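Visit report: Gondance manipulation lab, afternoon session

Posted in Site visits

Gondance runs its manipulation group out of the ground floor of a former print shop, two rooms deep, with the offices in front and the robot cells at the back. Our party was split in two at the door. The first half went to the mobile base demonstration. I was in the second half and went straight to the bimanual cell, where the group has been working since November on what it calls pause-point relabeling. The tour was scheduled for 40 minutes and ran to well over an hour, most of it at one table.

The method addresses a known weakness in imitation learning from teleoperated demonstrations. Operators hesitate. They stop above a part, look for a grasp, back off, and try again. A policy trained on the raw recordings learns the hesitation along with the grasp, and in the worst case it learns to stop and stay stopped. The usual remedy is to cut out every segment in which the arm moves slower than a set speed. Gondance's objection is that this also removes the slow segments that carry information, such as the final approach to a cable lying across another cable.

Pause-point relabeling keeps all the frames. A small classifier, called Truneck, reads the wrist camera stream and the joint velocities and sorts each slow segment into one of two classes: waiting or aligning. Waiting segments are kept as visual context, but their action targets are replaced with the first moving action that follows. Aligning segments are left alone. The policy network itself is unchanged from the group's earlier work, and the presenter was careful to say that any gain should be credited to the data step.

The test task is kitting. The robot picks small electrical parts out of source trays and sets them down in a central tray, one of each type, in a fixed order. The parts were chosen to be awkward in different ways. Solenoids have rigid bodies with trailing leads, so a clean grasp on the body can still drag a neighbor along. Round circuit boards overlap and have to be taken by the rim. Twisted cables and thin lead bundles have no stable pose at all.
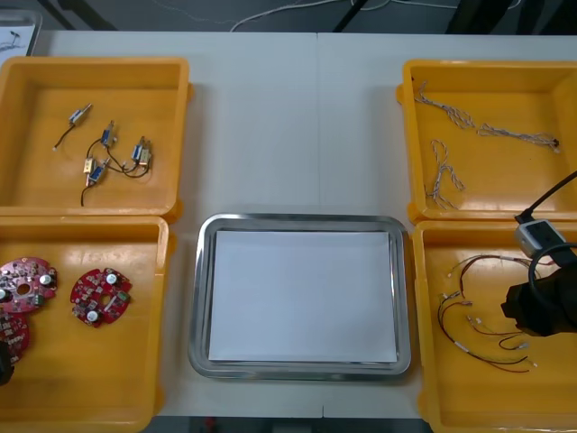
THE KITTING CELL

Two pairs of yellow trays stand on either side of a steel one lined with white paper. The solenoids and the red boards are on the left, the twisted cables and the red and black leads on the right. The paper lining matters more than I expected. Early trials used the bare steel, and reflections from the base upset the placement step badly enough that the group discarded that set of recordings and started over. The polished rim is still exposed, and we were told it causes an occasional misread when the overhead lights are at full power.

The layout gives each arm the trays on its own side. There are no handovers in this version of the task. Each arm reaches into the center in turn, and a simple lock prevents both from entering that zone at once.

The training set is 1,163 demonstrations, recorded by a team of six operators. Evaluation used 1,924 individual pick attempts, divided evenly between a policy trained with relabeling and a baseline trained with the speed cutoff. Full results are in a report that has not been released, and we were asked not to copy the per-part table from the slide. In general terms, the largest difference was on the lead bundles, followed by the twisted cables. The boards showed a small improvement. The solenoids showed none, and the group considers its errors there to be a grasp force problem that no change to the labels will fix.

Stalls were counted separately. A stall is any period of 46 control steps without commanded motion. With relabeling, stalls on the two cable trays became rare. They did not disappear, and most of those remaining occur when a connector is hidden under its own wire.

QUESTIONS FROM THE GROUP

Someone asked how Truneck is trained, given that it needs labels of its own. The labels were made by hand on a small subset of the recordings, with two people marking each segment and disagreements dropped. That seems to me the weak point. Ambiguous segments are the ones where the classifier is most needed, and it never sees them in training. The presenter agreed and said a version with soft labels is being tested.

A second question concerned transfer to other hardware. A partner site, Hakex, has run the same pipeline on a cell with different grippers, using its own recordings. It saw the same ordering of part types but a smaller gain. No explanation was offered beyond the fact that its operators were more experienced and paused less.

I asked about tray position. All trays sit within a narrow tolerance, and the policy has not been tested with left and right exchanged. That work is planned for after the move to the Wong building, where the cell will get a larger table.

The code for the relabeling step is to be released with the report. The recordings are not.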